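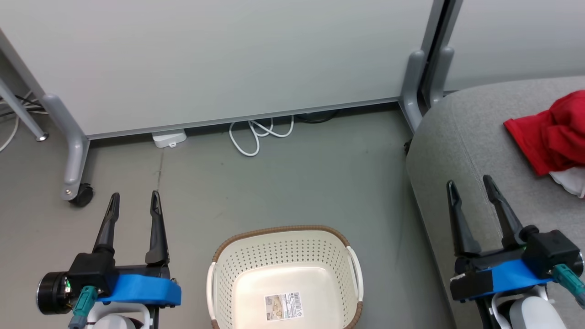

Laundry and linen group, Basside site. Minutes of the meeting held 2/18/26. The main item was the replacement of the open-sided laundry baskets, which are now past repair on two floors. The group looked at the proposed type: white plastic, perforated walls, a moulded handle at each end and a brown woven-texture band round the rim. The product label was still lying on the flat bottom of the basket at the time of viewing. Labels are to be taken out before baskets go into use, as loose paper has got into the machines twice.

1. Minutes of the last meeting
Agreed, with one correction. The linen count for Skuvside should read 208 sheets.

2. Matters arising
Shelf brackets in the drying room have been refitted. The extractor timer is still running on after the door is shut. Carried forward.

3. Laundry baskets
3.1 Two suppliers had been asked to quote. Nistor can deliver in 20 working days. Furkuvov has not replied and will be reminded once more.
3.2 The perforated walls were preferred to solid ones for damp towels. It was noted that small items such as buttons and hair grips may work through the holes. Pockets to be checked at sorting, as now.
3.3 There was some discussion of the rim band. One view was that it would collect lint. The group did not settle this and will look again after the trial.
3.4 Handles: staff at Skuvside asked whether they would stand up to wet bedding. No figure for load was available. Nistor to be asked for one in writing.
3.5 Agreed to order 20 baskets for trial at Basside only, with a report to the June meeting. The remaining 42 will be considered then.

4. Marking and storage
Baskets to be marked by floor on the outside of one handle, in permanent pen. Tie-on tags are not to be used. Empty baskets are to be kept off the sofas in the waiting area and clear of the walkway. Stacking was raised - it is not known whether this type nests, and the old type did not.

5. Sorting table
The height remains a complaint. Quote for longer legs received and judged too high. A second quote to be sought.

6. Any other business
Detergent deliveries are to come to the rear door until the front step is repaired. The key to the linen store at Skuvside is missing again - spare to be cut.

7. Next meeting
Date to be circulated. Trial report to be sent out one week before the June meeting.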